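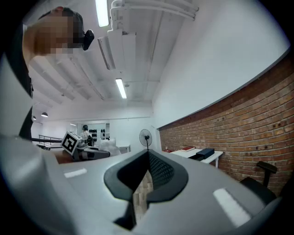
View from the gripper camera, with the second gripper and its marker at left.

The Gutia build is at revision 11. Both hand-held grippers now run the same firmware, and the marker on the other unit gives me a relative pose between the two hands – good enough for two-handed tasks, less good when the marker turns too far from the lens.

Changes since May:

Exposure is locked at 4000 microseconds. Auto exposure hunted every time a ceiling tube came into view.

The pad mount has a thicker root. The old one cracked after 200 closes on the test jig.

Timestamps now come from a single clock. The offset between units was 41 ms before, and it drifted.

Sofia Henriques rewrote the marker detector to work on the raw fisheye image and undistort only the corners. It drops fewer detections near the rim and costs less CPU.

Still open: the trigger spring is too stiff for long sessions, and the USB connector works itself out of its socket. I have a printed clip for the connector on the bench but haven't fitted it yet. Files for revision 11 go up once the clip holds.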